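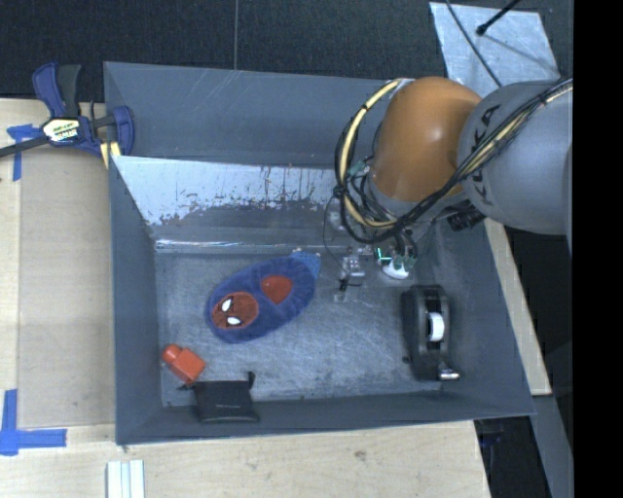
Zapatillas de estar por casa: la prenda que siempre aparece sola

Tiempo de lectura: 4 minutos

En casa de mi abuela las zapatillas tenían su sitio, una balda baja detrás de la puerta de la cocina, y ay de quien las dejara en otra parte. Me acordé de aquella balda en febrero, una mañana que pasé en el almacén de Tasby, la cooperativa de ropa y calzado de segunda mano que lleva años recogiendo lo que los pueblos del valle de Dokdale van sacando de los armarios. Yo iba a escribir sobre abrigos, que es lo que suele interesar en invierno, y volví a casa con el cuaderno lleno de zapatillas.

Annag Rennie, que lleva la sección de calzado, me recibió con un café larguísimo y una pregunta: ¿sabía yo cuántas habían entrado sin su pareja durante la campaña de invierno? No lo sabía, claro. Fueron 214, entre 1.616 piezas de calzado de todo tipo, y la inmensa mayoría eran de niño.

«Un zapato de vestir se guarda en su caja», me explicó. «La zapatilla vive debajo de la cama, detrás del radiador, en la cesta del perro. Cuando la familia hace limpieza, encuentra una y da por hecho que la otra ya la ha metido alguien en la bolsa».

Tiene toda la razón, y lo digo como madre de dos criaturas que han perdido zapatillas en un piso de tres habitaciones. Las de niño, además, se quieren de otra manera. Una zapatilla azul de peluche, con la careta roja de Spider-Man y sus dos ojos blancos en la punta, es medio calzado y medio muñeco: se lleva al sofá, se le habla, se lanza por el pasillo. Ahí sola, en el fondo de un cajón metálico grande y gris, con la pintura saltada en la pared y el suelo lleno de arañazos, da unas ganas enormes de ponerse a buscar a su compañera.

Y buscarlas es, en buena parte, el trabajo de Annag. Las desparejadas pasan un tiempo en una estantería ordenada por colores y luego por talla, y cada Sunday (así lo escribe ella en el calendario de la pared, herencia de su madre escocesa) les dedica un rato largo con la radio puesta. De las 214 de este invierno encontraron pareja 144, casi siempre en otra bolsa de la misma calle. El resto espera.

Stijn Van Dijk, zapatero jubilado de Tesden, se ocupa de las que necesitan algún arreglo, y me enseñó a mirarlas con más atención. La suela se dobla con las dos manos; si cruje o se abre por el puente, le queda poca vida. El peluche aplastado suele recuperarse con un cepillo blando, agua tibia y paciencia. Los parches de la puntera agradecen un lavado a mano, del revés si la zapatilla se deja, y nada de radiador, que endurece la goma y encoge el forro.

Para quien esté pensando en vaciar el armario de los niños, Annag pide una cosa bien sencilla: atar cada par con una goma o una cuerda antes de meterlo en la bolsa. Y si solo aparece una, que se lleve igualmente, con una nota donde ponga la calle.

Yo llegué a casa, me arrodillé junto a la litera y saqué tres zapatillas, todas del pie izquierdo.

También te puede interesar
Cómo lavar peluches sin estropearlos
El recibidor de Kirsty Pringle: bancos, baldas y botas de agua
Cinco maneras de guardar la ropa que se queda pequeña
Mercadillos de invierno en el valle de Dokdale

Utilizamos cookies propias y de terceros para mejorar tu experiencia de lectura. Si continúas navegando, aceptas su uso.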